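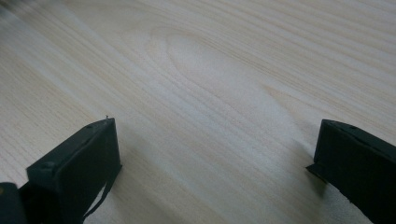

Hutska writes and maintains working rules for people who teach robots by hand. We started as a two-person consultancy in Bainbridge, checking guards and emergency stops for small shops, and most of our clients now do some kind of hand-guided demonstration work. Our rules begin with the work surface. It is bare between the fingers before a gripper is opened over it, as on the pale wood here, where there is grain and nothing else in the gap. Screws, crumbs and tape ends get picked up first. The operator then opens and closes the gripper once with nothing in it and starts the task.

What we do

We publish the Pestidholm Rules, a set of shop-floor practices named after the building where the first draft was written. The current edition runs to 20 pages. It covers table setup, cable routing, floor marking, handling of kitchen and hand tools, rest breaks, and what to write down when something goes wrong. We revise it every June.

We also visit sites. A visit takes one working day. We watch a normal shift, go through the log with the lead operator, and leave a written list of changes before we go. We come back after 90 days to see which ones were made. Sites that pass are listed in our register, and the listing lasts 1095 days. After that the site applies again and gets a full visit.

Kosteria is our training side. It runs short courses for new operators and a longer one for people who will be signing off the work of others. Class sizes are small and the practical part is done at a real table with real tasks. 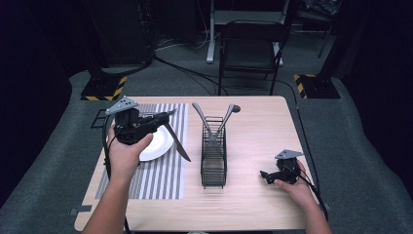
Do the rules apply to a person holding a gripper, or only to a robot arm?
They apply to both. A handheld session uses the same setup check, the same break schedule and the same log sheet as a session with a powered arm. The section on stop buttons is the one part that covers powered equipment only.

How we write a rule

Every rule begins as an entry in somebody's log. When the same problem comes up at more than one site, we draft a rule, send it out for trial, and ask operators to mark up the draft. If they can't follow it without asking what a word means, we rewrite it. Some 200 operators have sent us comments so far, and a good part of the present wording is theirs.

We don't sell equipment and we don't take commissions from companies that do. Our income comes from site visits and course fees. The rules are free to download, print and post on the wall, and you may add your own pages at the back as long as our numbering stays the same.

Corrections and questions about a specific rule can go through the contact form. Please give the rule number and the edition.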